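Collecting Demonstrations for a Package-Sorting Policy
Final Report, Hotik Student Project in Applied Automation
Spring term

1. Background

The Hotik project was set up to determine whether a student team, working with a single arm and ordinary laboratory furniture, could gather enough demonstrations to train a policy that picks small pharmacy packages from a tabletop. The training software, Dullis, was supplied by the department and was not modified. The team's responsibility was limited to the collection of examples, their labeling, and the preparation of the final set.

Small retail packages were selected for three reasons given in the proposal. They are light, they are cheap to replace, and their printed surfaces differ widely in color and lettering. A policy trained on plain blocks in the previous year had failed when given printed cartons, and the supervising staff asked that the present work address this weakness directly.

2. Workspace and Equipment

All sessions took place in the Plunska laboratory at a brown wooden table. The wood grain was left uncovered. An earlier plan called for a gray mat, but the team judged that a visible grain would be closer to the conditions in which the policy would later be tested.

The arm carries a two-finger gripper with a small camera at the wrist. Operators drove the arm by means of the Fourie hand controller, which records position and grip commands 30 times per second. Images were stored at the same rate. Lighting was left as found in the room, so that shadows and bright patches on the table vary across the set.

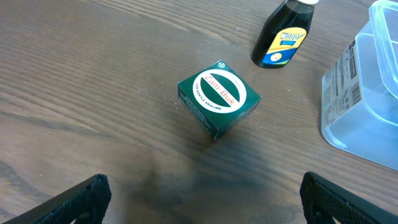

Figure 1. Wrist camera view with the green Zam-Buk box nearest the gripper, with other items on the table.

Packages were placed by hand before each demonstration. The placement sheet assigned a target package, an approximate angle, and the neighbors to be left nearby. Operators were instructed not to straighten packages that had shifted between attempts.

3. Collection Procedure

Each demonstration followed the same order. The operator confirmed the target on the placement sheet, started the recording, brought the gripper to the package, closed the fingers, lifted, and moved to the drop area. The recording was stopped by the operator and given one of 2 labels, "complete" or "incomplete." Incomplete recordings were kept and stored in a separate folder.

Sessions were limited to one afternoon each, with Monday reserved for checking files. The team recorded 440 demonstrations in total. Of these, 63 were labeled incomplete, most of them owing to a package slipping during the lift or a recording stopped too early.

The orientation of the packages required a decision during the second week. The first placement sheets showed every carton face up with its lettering readable from the operator's seat. After a review of the early files, the sheets were revised to include inverted and sideways cartons. The set also includes packaging in more than one language, and no label or file name depends on the operator being able to read the text.
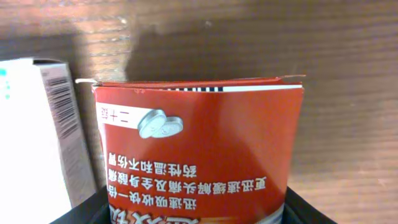

4. Labeling and Review

Every recording was reviewed by a team member other than the operator. The reviewer confirmed the target name, the completion label, and the moment at which the fingers first touched the package. Contact time proved the hardest item to mark. On pale cartons under strong light the edge of the package is difficult to separate from the glare, and reviewers sometimes disagreed by several images. In such cases the earlier mark was used.

The condition of the packages was entered as a separate field from February onward. Thin cardboard does not tolerate repeated gripping, and a carton that has been squeezed near one end no longer presents the same shape to the fingers.
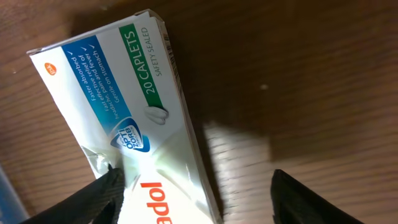
The field takes one of three values: intact, creased, or torn. The team considered removing torn cartons from use and decided against it, as packages in stores and homes are often handled roughly before anyone sorts them. Replacement was required only when a carton could no longer be lifted at all. Recordings made before the field was added were revisited and filled in from the images.

5. Difficulties

File transfer from the laboratory computer was slow, and on one occasion a full session had to be recorded again after the disk filled. The hand controller also drifted when left idle. Operators were directed to reset it before each recording, and this step was added to the printed checklist.

Bottles and rigid plastic containers are underrepresented. They appear mostly as neighbors and seldom as targets. The present set should therefore be treated as a carton set, and claims about other shapes should not be based on it.

6. Recommendations for the Next Team

The condition field should be in place from the first session. Grip force should be limited in the controller settings before collection begins, and the limit should be recorded with each file. The placement sheets should be prepared for the whole term in advance, with bottles listed as targets in a fixed share of the entries.

The placement sheets, the checklist, and the review form are stored with the data in the Plunska archive under the project name.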